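Learning to knit in my second language

In January I moved to Lougher and I signed up for the knitting evening of Elin Griffiths. I knew how to knit from my grandmother, but I did not know one word of it in English. "Purl" was for me a name of a person.

The first pattern Elin gave me had three pages and I needed the dictionary for each line. I cast on 60 stitches and lost some of them before the tea.

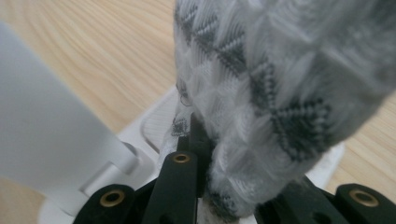
Gray zigzags and diamonds on a pale sock.

Now I read the patterns slowly, but without the dictionary. My notebook has 200 words in it. Next I want to learn how to complain about yarn prices.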